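The trouble with the furnished bathroom

Furniture makers have decided that the bathroom is a living room with a drain in it. The spring ranges from Veva and Clirura are full of slim legs, open shelves and oiled oak, and the brochures promise that it will all shrug off steam. I have my doubts.

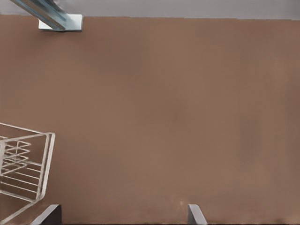
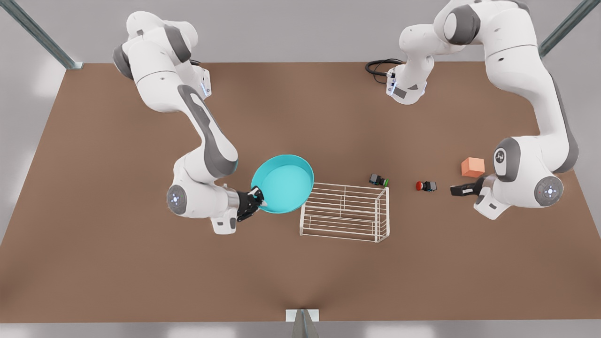
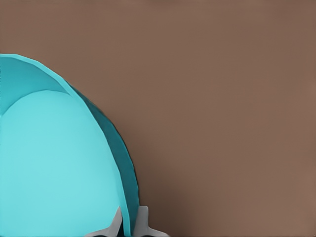

What the price buys

Veva's double unit costs £1,736 before you add a basin, a tap or a waste. The plain single from El Khatib is £432. Both have soft-close drawers, and both are chipboard under the skin. I asked Veva where the other thirteen hundred pounds went and was told about "design language".

Xinyi Cui has fitted bathrooms for most of her working life and is less polite. "The back edge is raw on nearly all of them," she told me. "Water gets in there first and the door fronts never show it." She seals the cut-outs herself and charges for the time.

Then there is Tritex, a coating that Clirura says will last through 400 cleans. A household that wipes down daily gets through those in just over a year. The guarantee runs for 4 years, though it leaves out "standing moisture" – a bold thing to leave out in a bathroom.

Xuelian Jiang, who sells all three makes from her showroom, admits that open shelves are what people ask for in February and what they complain about by autumn. Her own bathroom has a wall-hung basin and a mirrored cabinet. She bought the cabinet second-hand.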